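Wollell Opens Orders for Hand-Held Gripper Kit

Wollell has opened orders for the Fovska, a hand-held gripper kit intended for teams that record household tasks for use in robot training. The kit is offered for purchase or on a monthly service plan, and the company will begin shipping in August.

The Fovska is held and operated by a person. The operator carries the tool to the work, closes its two fingers on an object and moves the object as the task requires, while a camera mounted on the tool records from the position of the hand. The recordings are then matched with finger position data and prepared for training use. Wollell states that the same finger assembly can be fitted to a robot arm with an adapter plate, which is sold separately.

Each kit contains one gripper, two sets of replacement finger pads, a wrist strap, a charging base, a carrying case and a printed setup guide. The tool weighs 692 grams with the battery installed. The fingers open to a maximum of 100 millimeters. The single-kit price is $2,556, with reduced pricing for orders of five or more. Customers on the service plan receive the same equipment, together with pad replacement and an annual inspection at the company's service desk in Sanau.

The announcement follows a trial period in which kits were placed with a small group of outside users. Among them was Bognár, a contract recording firm that works in furnished apartments and specializes in laundry, bedding and kitchen tasks. Bognár used the kit for 80 hours of recording and submitted a written report, which Wollell has made available to prospective customers on request.

The report is favorable on several points. Operators were able to begin useful work after a single training session, and the battery lasted through a normal morning of recording. Calibration was completed from the setup guide without outside help. The report also notes that the tool could be passed from one operator to another with only a change to the strap.

Bognár raised two concerns. The first was wrist strain during long sessions, particularly when the tool was held out over a bed or a wide table. The firm recommended a change of operator every half hour, and Wollell has added this recommendation to the setup guide. The second concern was the handling of soft goods with a deep pile. Operators reported that on such fabrics it was harder to judge how far to lower the fingers before closing them, and some grasps took up only the tips of the pile. Bognár asked that thick blankets and throws be treated as a separate category in the task list, with their own practice exercises. 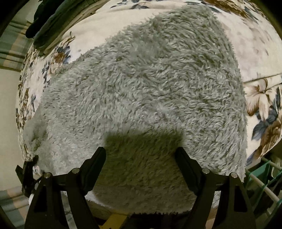
SANAU, July. The two padded fingers of the gripper are open over a shaggy grey-green blanket laid on flower-print bedding. Fabrics of this type are covered in a new section of the Fovska task list, which Wollell has issued in response to the trial report. The section sets out practice exercises for approaching, grasping and lifting blankets and throws, and asks operators to record the approach as well as the grasp itself. Recordings in which the fingers close without taking hold of the fabric are to be kept and labeled as such.

The revised task list is supplied with all new kits. Trial users will receive it at no charge.

Wollell has also confirmed that a softer finger pad is in development. The pad is meant for knitted and long-pile fabrics and will be offered as an accessory. No price has been set. The company advises customers who work mainly with bedding to order the standard kit and add the softer pads when they become available, as both types use the same mounting.

Orders are being accepted through the company's sales office and through its regional distributors. Demonstration units may be viewed by appointment at the Sanau service desk, where staff can also arrange a two-week evaluation loan for schools and research groups. A refundable deposit is required for all loans, and the borrower is responsible for return shipping.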